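Notebook entry, May
Subject: Working rules for two-arm tube handling, review at the bench
Entered by: Lacey Treloar. Present: Liam Whiteley, Amber Pickering. Read afterward by Beverley Hartley.

The purpose of the session was to go through the draft handling rules line by line with the arms at the rack, and to strike or reword anything that could not be followed as written. The draft is the one Jacqueline Texier circulated at the end of the Nimirgate work. 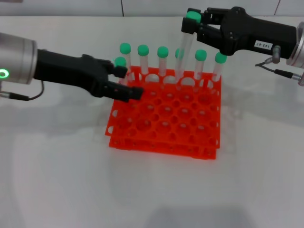
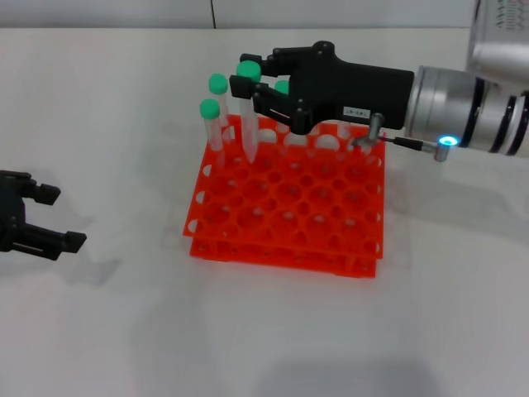

Capped tubes, orange two-tier rack, both arms at the table.

Clurico Bench Automation Group - Handling Practice

Start 9:40. Liam at the console, Amber at the table side with the stop button. I read the clauses aloud and wrote down objections.

Clause 1, rack position. The draft says "the rack shall be square to the table edge." Liam objected. The planner takes the rack pose from the overhead calibration and does not need it square, and operators who try to straighten the rack by hand after calibration do more harm than good. Agreed wording: "The rack shall not be moved after calibration. If it is moved for any reason, calibration shall be repeated before the next pick." Beverley has asked that "for any reason" stay in, given the dispute at Fundby over whether a bump counts.

Clause 2, capped tubes only. No change. An uncapped tube is a stop condition, whatever it contains. Practice tubes are treated the same as filled ones. Amber wants this sentence printed on the bench card in larger type and I have no objection.

Clause 3, grip height. The draft calls for a grip "near the top of the tube." This is too loose to audit. Liam proposed a figure in millimeters below the cap, but the tube types we use differ in length and cap depth, and one figure would be wrong for some of them. Left as: "Grip on the tube body close below the cap, as set in the tube type sheet. The cap itself shall not be used as a gripping surface." Tube type sheets to be checked against this. The Kuster sheet is out of date and should not be used until I have replaced it.

Clause 4, tilt on insertion. Long discussion. The draft requires a tube to be vertical before the tip passes the upper tier. Amber's position is that the requirement should apply earlier, while the tip is still above the top surface, so that a tilted tube never enters a hole at all. Liam considers this correct in principle but notes that with neighboring tubes in place the fingers sometimes have little room to straighten. We did not settle it. Interim rule: if the tube cannot be brought upright above the hole, retract and choose another hole. Forcing is prohibited in all cases.

Clause 5, the idle arm. The draft says nothing about where the second arm should be while the first is working. This is the most serious gap in the document. New clause: "Where the second arm has no task in the current step, it shall be held outside the working volume of the first. Where it shares the volume, its fingers shall be stationary and its position shall be known to the planner." Liam to draft the configuration note that goes with it.

Clause 6, cables. Cables and connectors are to be looked over before each session, with the arms stopped. Inspection is by eye and by hand. Amber added that any cable which can reach the rack at any point of the arm's travel must be re-dressed before work begins.

Clause 7, identification. Gripper labels must be legible and must be copied into the log exactly as printed, by the person reading the label and not from memory. A label that cannot be read with certainty is recorded as unreadable. Guesses are not to be entered.

Clause 8, service interval. Finger pads are to be inspected every 400 picks and replaced at 1000, or sooner if wear is found. Beverley questioned the basis for the second figure. It came from the Nimirgate log and has not been tested since - I have marked it provisional.

Clause 9, two-person rule. 2 persons present whenever both arms are enabled, one of them with a hand free for the stop. The draft permitted the second person to be "within call." Struck. Present means in the room and watching.

Stopped 11:55.

Outstanding:
Clause 4 goes back to Jacqueline with both positions written out. I will do this.
Liam: configuration note for clause 5.
Amber: bench card, after clause 4 is closed.
Kuster sheet: mine.
Old copies of the draft are to be removed from the bench folder. The interim rule under clause 4 applies from today's entry until a revised issue is signed.

Read and accepted with one correction (clause 9, "in the room" was missing from my first version). B. Hartley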